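Trillport Handheld Gripper Recordings: Rules for Collection in Shared Indoor Spaces
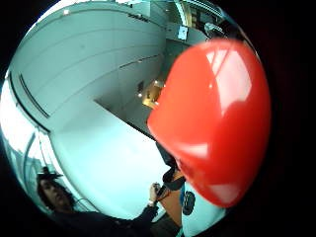
Scope. These rules apply to all recordings submitted to Trillport by partner sites, including Iltska.

Operators must complete 2 supervised sessions before working alone. Each clip is limited to 61 seconds. Bystanders' faces must be blurred before release, and requests for removal must be answered within 5 working days.

Clips that do not meet these rules are withheld from the release. The next review is in October.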